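Cuencos encajables

Los cuencos encajables (o nido de cuencos, como los llamaba mi abuela) son un juego de recipientes de la misma forma y de tamaño decreciente, pensados para guardarse uno dentro de otro. Yo llevo años escribiendo entradas para esta enciclopedia doméstica y confieso que esta la tenía pendiente desde mayo, ¡con lo que me gustan!

El cuenco mayor manda. Es el que se saca para la ensalada o la masa del bizcocho, y conviene que tenga la boca ancha y la base plana, aunque sea estrecha, para que asiente bien en la mesa.
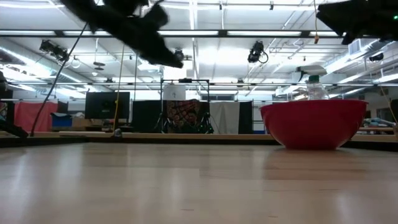
Enciclopedia de la Casa - Sección de Menaje y Orden, Natordale

Color y tamaño

En muchos juegos cada tamaño lleva su color. El orden del arcoíris es el más agradecido: rojo por fuera y luego naranja, amarillo, verde y lo que siga. Así, cuando falta uno, se ve el salto enseguida (a mí me falta siempre el azul, que acaba en el cuarto de baño con las horquillas). Noelia Gallardo, compañera de sección, prefiere los juegos de un solo color y mide los bordes con una regla. Cada cual con sus manías.
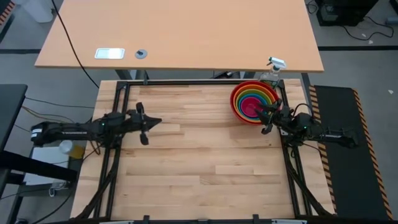

Juego de cuencos encajados en colores del arcoíris, del rojo exterior al rosa del centro.

Cómo se apilan

Se empieza por el grande y se va bajando de tamaño. Si uno se salta un paso, el siguiente baila un poco dentro, pero el montón se sostiene igual y luego toca levantarlo para meter el que faltaba. Yo suelo repartirlos primero por la mesa, con los bordes a la vista, y después los voy metiendo. Margaux Jacquet los apila de tres en tres y junta los montones al final - me parece un lío, aunque ella acaba antes que yo.

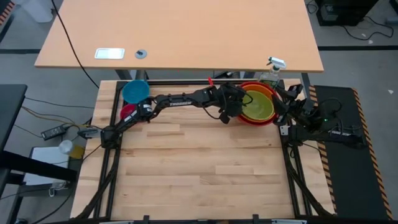 Y secarlos bien, por favor. Dos cuencos húmedos encajados a presión se agarran como ventosas, sobre todo los de plástico liso. Si se quedan pegados, un chorrito de agua templada por el borde y un giro suave, sin palanca de cuchillo ni cuchara. El juego que uso en casa, un Flerel de 9 piezas, tiene dos rayados precisamente por eso.

Para guardarlos, mejor un estante a la altura de la cintura que el armario alto. El montón entero pesa más de lo que parece y para coger el pequeño basta con meter los dedos desde arriba.

Véase también: ensaladeras, fiambreras, tazas medidoras.

Última revisión: 20 de marzo de 2021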